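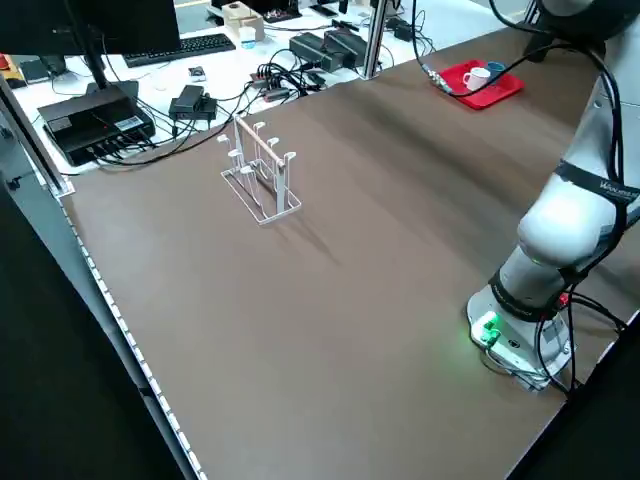

*Slide 1: mug rack, six pegs, and the red tray*

Morning, all -- I'm Dorota, and I've got 20 minutes on where mugs live. (Wait for the latecomers from Pilham!)

I used to stack mine in a cupboard, and I chipped a good few that way. Now they go on a rack by the kettle, and a tray does the carrying. One trip, no juggling.
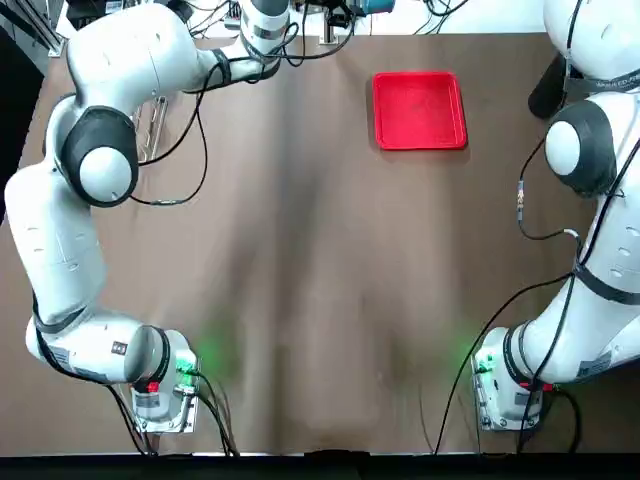
Dorota Szczepańska

A raised rim is what I look for in a tray. Mine at home is flat and I've lost a teaspoon or two over the side. Ask who's got one with a rim -- show of hands. 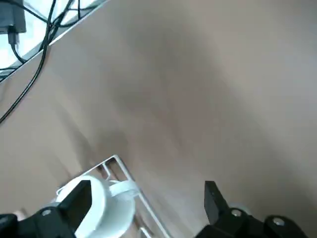 *Slide 3: white mug on the rack*

Handles next. I want one I can get my whole hand round, and Mateja disagrees, so let her have her say here. Keep it short, we've got 26 slides in the full pack!

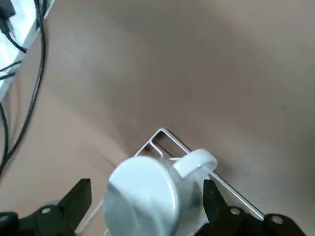

Then pass round the Lutstead mugs and let people try hanging one themselves. Tea after, Stan's bringing the milk.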